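**14. März**, kurz vor Mittag, der zweite Kaffee steht schon neben der Tastatur. Die Börse hat heute zu, also habe ich endlich Zeit, die Woche aufzuschreiben, und die war bei Misteck ja wirklich nicht langweilig!

Am Donnerstagabend kam die Meldung, dass Misteck die Dividende streicht. Komplett. Im Oktober hieß es noch, man wolle sie »mindestens stabil« halten, und ich hatte mir das damals brav ins Heft geschrieben (mit Ausrufezeichen, ich Optimist). Das Geld soll jetzt in den Umbau des Werks in Stimari fließen, rund 200 Millionen Euro, verteilt auf zwei Jahre. Der Kurs ist am Freitag zur Eröffnung erst mal weggesackt, hat sich über Mittag gefangen und am Nachmittag sogar einen Teil wieder aufgeholt. Ich saß davor und habe nichts gemacht, weder gekauft noch verkauft.

Was mich mehr beschäftigt als der Kurs, ist die Anleihe. Die läuft noch zwei Jahre, und wer sie hält, dürfte sich über die gestrichene Dividende eher freuen, das Geld bleibt schließlich im Haus. Am Freitag wurde sie kaum gehandelt, die Spanne zwischen Geld und Brief war so breit, dass ich aus den Preisen lieber gar nichts herauslesen will.

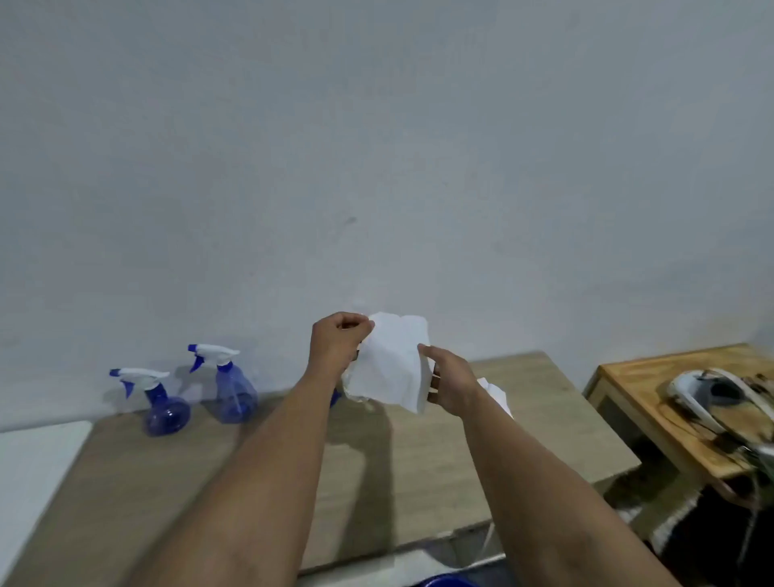

Bei Howells sieht die Sache ganz anders aus. Die liefern an Misteck und haben am Freitag gleich mitverloren, obwohl der Umbau ihnen eigentlich Aufträge bringen müsste. Verstehe ich nicht so ganz, ehrlich gesagt! Vielleicht fürchten manche, dass Misteck bei den Preisen nachverhandelt. Im letzten Bericht von Howells stand, dass 50 Prozent des Umsatzes an diesem einen Kunden hängen, und das ist schon eine Hausnummer. Ich habe ein paar Stücke im Depot und lasse sie erst mal liegen.

Ach ja, und Skudent: Zahlen ordentlich, Ausblick unverändert, Kurs praktisch auch. Nach dem Anstieg seit Jahresanfang finde ich das völlig in Ordnung (eine ruhige Position im Depot tut auch mal gut).

Nächste Woche will Misteck in einer Telefonkonferenz erklären, wie der Zeitplan für Stimari aussieht und ob noch Kredite dazukommen. Den genauen Termin haben sie noch nicht genannt. Ich höre auf jeden Fall rein und schreibe danach auf, was zur Anleihe gesagt wurde.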